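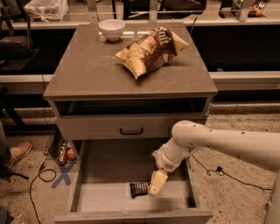

Virel is an email scheduling and deferral service that holds incoming messages outside the inbox and releases them at times chosen by the user. It was written by the Finnish programmer Anneli Valtonen and is developed by Kuusisto, a small software firm which she runs with Lenni Turunen. The service works with any mailbox that can be reached over IMAP and does not require a change of email address.

Name

The name has no meaning in Finnish or English. Valtonen chose it from a list of short words produced by a script, on the grounds that the domain was free and the word could be spelled correctly after being heard once over the telephone. During testing the service was called Hurnivitz, a name that survives in the folder it creates in the user's mailbox. Changing the folder name would have broken the filters of early users, and it was left alone.

History

Valtonen wrote the first version as a set of scripts for her own use while working in customer support. The scripts moved messages out of her inbox overnight and put them back in batches during the working day. Turunen, a colleague at the time, added a web page from which the batches could be changed, and the two offered the result to other people in the same office.

A public test opened in March of the following year with 105 accounts. The limit was set by the server, which could not keep more mailbox connections open at once. One account was closed at its owner's request in the first week, and the remaining 104 were carried over when the paid service began. Those accounts still have free use of all features.

Kuusisto was set up to handle billing. Pirjo Lappalainen joined shortly afterwards to write the documentation and answer support mail, and later took over the design of the settings pages. The firm has taken no outside investment.

The second major version was released on 21st November. It replaced the original polling system, which checked each mailbox every few minutes, with one that keeps a connection open where the mail server allows it. The same release dropped the browser toolbar, which had stopped working in several browsers and had few remaining users.

Features

Batched delivery

The main feature is batched delivery. Users set one or more delivery times, and mail arriving between them is moved to the Hurnivitz folder until the next time comes round. Up to 13 delivery times can be set for a day. Different times may be used for weekdays and weekends, and a holiday setting holds everything until a given date.

Pass list

Mail from addresses on the pass list goes straight to the inbox. Whole domains can be added, as can words in the subject line. A pass entry may be given an end date, after which it is removed. This is commonly used for a delivery, a job application or a house purchase, where a sender matters for a few weeks only. The pass list can hold up to 3000 entries.

Deferral by address

A message can be put off by forwarding it to an address that contains the delay, such as "friday" or "2weeks", in the part before the @ sign. The message returns to the inbox at that time with its original sender and attachments. Reminders can be made in the same way by writing a new message to one of these addresses. Delay words are understood in English, Finnish and Swedish. French was added later by Marlene Thibodeau, a user who supplied the word list and the rules for dates.

Alerts

Alerts can be sent by text message when mail arrives from a chosen sender. They are charged separately, and the price depends on the country of the receiving number. Users who do not want to pay for texts can have alerts sent to a second email address.

Operation

Virel reads the headers of incoming messages in order to sort them. Message bodies are left on the user's own mail server, except for messages forwarded to a deferral address, which are stored by Kuusisto until they are returned and then deleted. If the service is unavailable, held mail stays in the Hurnivitz folder and can be read there with any mail program.

Mailboxes that offer only POP3 are not supported, as that protocol has no folders. Some company mail servers block outside connections, and in those cases only the deferral addresses can be used.

Reception

In a round-up of inbox tools, the office technology newsletter Clilamden called batched delivery "the part worth paying for" and found the settings pages crowded. It criticised the lack of a mobile application, and noted that deferral by address works from any telephone able to send email.

The technology columnist Lempi Juntunen used the service for a month and wrote that she had stopped checking her mail in the evening, though she missed a change of meeting place because the sender was not on her pass list. She recommended that new users begin with a delivery every hour and reduce the number later. Kuusisto has since made hourly delivery the default for new accounts.

Other reviewers have compared Virel with the filtering built into ordinary mail programs, which can sort messages into folders but in most cases cannot release them at a set time.

See also

Email filtering
Internet Message Access Protocol
Time management
Vacation responder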